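Perron 2 Garment Folding Station

The Perron 2 is a two-arm folding station for laundries, returns rooms and team uniform services. It handles shirts, jerseys, towels and light pants. Each arm ends in a two-finger gripper that picks up fabric by an edge or a shoulder.

Prarik builds the station around the people already on the line. An operator lays out the garment, picks the fold on a small panel and checks the stack. Stains, loose numbers and torn seams are still sorted by hand.
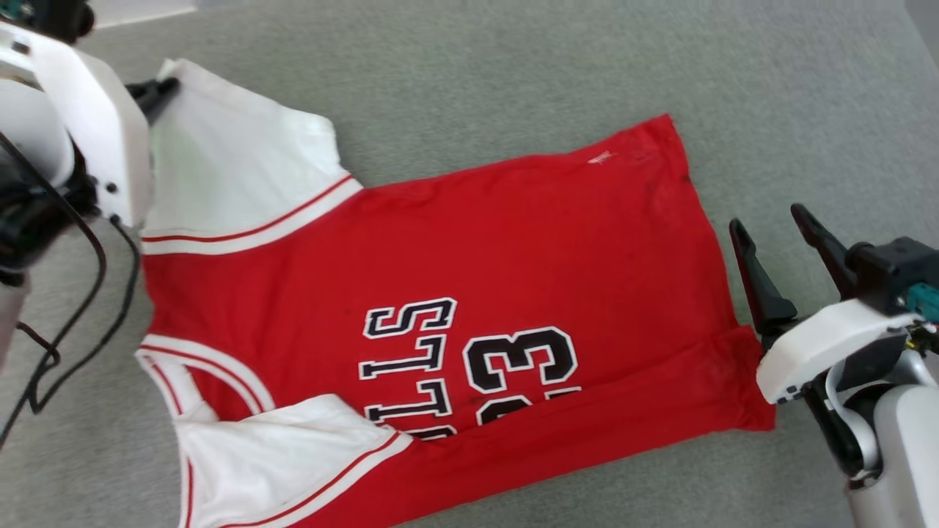 Left arm holding a jersey at the shoulder, right arm open near the hem.

At the Wodside uniform laundry, two stations folded 1,518 pieces in August. Staff who used to stand at the folding table all shift now split their time between inspection, mending and packing. Nobody's hours were cut, but the jobs did change - new hires get a day of training on the panel and the stop button.

Working width: 106 cm
Arms: 2
Station weight: 70 kg
Surface: table, mat or low-pile carpet
Not suited to: heavy coats, fitted sheets, items with loose cords

Lead time and service plans are quoted per site.

Contact Prarik Sales | © Prarik, an Istow company | Back to top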